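HURNDEN TECHNICAL COLLEGE – STUDENT ROBOTICS CLUB
Bench inspection checklist with comments
Project: Rernar (two-arm bottle and can sorting)
Inspected: 5 Mar 2019
Inspector: Rania Fahmy
Form 1182

Marks used: OK = no action. C = see comment. X = do not run until fixed. An item left blank was not inspected and counts as X.

1. BENCH AND WORK SURFACE

1.1 Table level, locked to floor points – OK
1.2 Panel joint flush – OK
1.3 Surface clean – C
1.4 Sort containers in taught positions – OK

Comment 1.3: Gray marks on the white top in the middle of the work area. Wipe down before calibration. The Jirnville practice round lost points on false detections, and the detector had been trained on a clean top.

Comment 1.4: Bottles go to the gray container, cans to the yellow-green one. At inspection a crumpled clear bottle was in with the cans. Enter it in the run log as a sort error, whoever or whatever put it there. 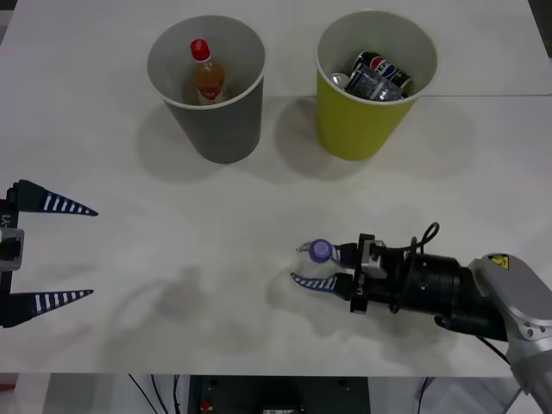 2. ARMS AND MOUNTING

2.1 Base bolts torqued and paint-marked – OK
2.2 Emergency stop, both stations – OK
2.3 Warning stickers present and readable – OK
2.4 Cable slack at wrist, full rotation – C
2.5 Cables under table tied back – X

Comment 2.4: The right wrist cable stands up in a loop above the arm. It cleared the containers through the full taught path at 60 percent speed. It has not been tested at full speed and is not approved for it. Shorten the loop or add a clip at the second joint, then repeat the test.

Comment 2.5: Black cables hang free below the front edge of the table. Anyone standing at the bench can catch one with a knee. Tie them to the rail. Use the reusable straps from the Tsakiris kit, as cut zip ties leave sharp ends.
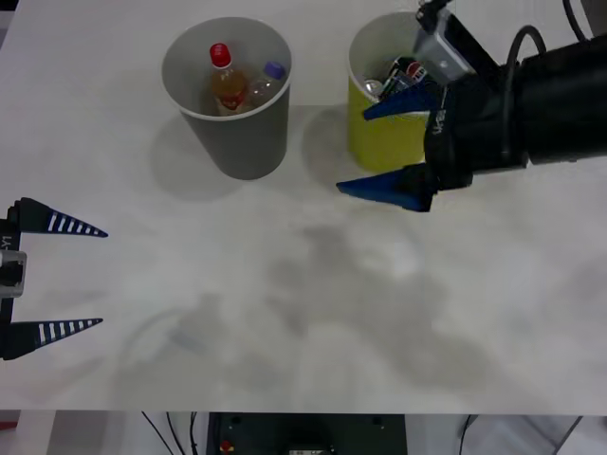
Both arms have to be jogged back to the home position before anyone reaches across the table. The light curtain does not cover the front edge. This was a finding on the last form as well and the budget request is still open, so the rule stays in force – no hands past the edge with the drives on.

3. GRIPPERS

3.1 Fingers seated, screws tight – OK
3.2 Ribs free of cracks – OK
3.3 Tips even when closed – C
3.4 Grip force limit set in software – OK
3.5 View from wrist camera unobstructed – OK

Comment 3.3: The left pair closes with a small offset at the tips. Within tolerance for bottles. For flattened cans it may not be, and the pair should be shimmed before the April round. Printed spares are in drawer 2, part number 3562. Check new prints for stringing between the ribs before fitting.

Comment 3.5: Both fingertips must be inside the wrist view when the gripper is open. If only one shows, the mount has turned and the hand-eye calibration is void.

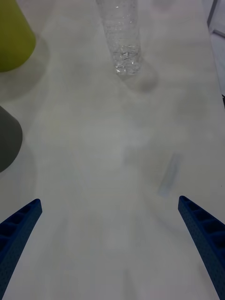

Hurnden Robotics Club Safety Binder, Vol. 2, p. 60

4. TEST OBJECTS

4.1 No glass in gripping trials – C
4.2 Caps tight – OK
4.3 Containers drained – C
4.4 Cans free of sharp edges – OK

Comment 4.1: A small glass bottle with a red cap is in the gray container. It may stay on the bench for vision tests only. The arms are not to pick it up. Replace it with a plastic one of similar size before the next gripping trial.

Comment 4.3: The small bottle with the purple cap has droplets on the inside. Acceptable with the cap tight. Any bottle with enough liquid to pour is to be emptied at the sink, shaken out and capped again before it returns to the set.

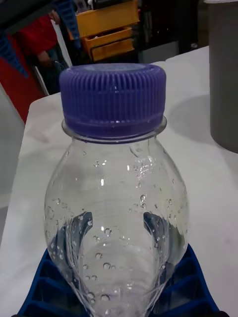

Weigh each bottle after draining and write the value on the object sheet. The grip force table was made with dry bottles, and the lightest ones are the most sensitive to an error. Repeat the weighing if a cap is changed.

5. PEOPLE AND AREA

5.1 Second person present during powered motion – OK
5.2 Loose sleeves, lanyards and long hair secured – OK
5.3 Walkway behind bench clear – OK
5.4 Drawers behind bench closed – C

Comment 5.4: Yellow drawer unit had trays open. Close them before powered motion.

RESULT

Not released. Item 2.5 to be corrected and re-inspected. Items 1.3, 4.1 and 5.4 can be closed by the shift lead with initials. Items 2.4 and 3.3 carry over to the next form.

R. Fahmy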